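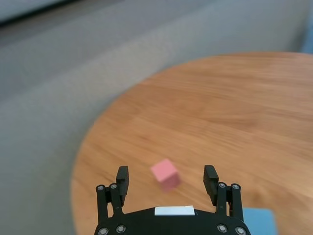 3.2 Surface wear and finish selection

Complaints about shared dining furniture in rented housing seldom concern structural failure. In the Bellville stock, tenants returned 523 written comments on tables over the study period, and most of them dealt with rings, dull patches and rough edges. Clear-finished wood makes such changes easy to record, as the grain gives the assessor a fixed reference. On a round top with an orange-brown finish (Figure 2), light falling on one part of the surface makes the wood there look paler, and an assessor working from a single position may score that area as worn. We therefore required two readings of each top, taken from opposite sides, and kept the lower of the two wear scores.

Figure 2. Round wooden tabletop with streaked grain and a small pink cube resting on the surface.

Wear was scored on the five-step scale of Siregar and Lau, with one change. The original scale treats the rim and the field of the table as a single surface. Early trials showed that rims were scored one step higher than fields in nearly every unit with fixed bench seating, and averaging the two hid the effect. Rim and field were scored separately in all results reported below. Where a top had been refinished, the score was taken as found and the refinishing was noted in the maintenance record.

The full inventory held 2758 tables. Of these, 690 had a complete maintenance record and were kept for analysis. Tables were excluded if the finish type was missing, if the unit had changed hands without an inspection, or if the top had been replaced with a different material. The excluded group was older than the retained group, and the findings should be read with that in mind.

Finish type was coded as oil, wax or varnish. Two assessors, Hayashi and Gunawan, coded the records independently from the supplier sheets held at the Plamside depot. Disagreements were mostly confined to tables supplied by Vorgate, whose sheets use one product term for both a wax and a wax-oil blend. These were coded as wax. A second run with the same tables coded as oil changed the size of the coefficients slightly and left their order the same.

Field wear increased with household size for all three finishes. The increase was smallest for varnish. Rim wear showed no clear relation to household size but was strongly related to seating type, as noted above. Oiled tops had the widest spread of scores, which we attribute to uneven upkeep between buildings. Tjoa estate, where oiling was carried out every April by the same crew, showed a much narrower spread than the other sites.

Table shape was entered as a control. Round tops had lower rim scores than rectangular ones, though they were also more common in small units, and the two effects could not be fully separated with the present sample. Sopacua has suggested matching units by floor area before comparing shapes. The retained records did not include floor area for enough units to allow this, and the question is left for later work.

We use cookies to improve your reading experience. By continuing to browse this site you accept our cookie policy. Accept | Manage settings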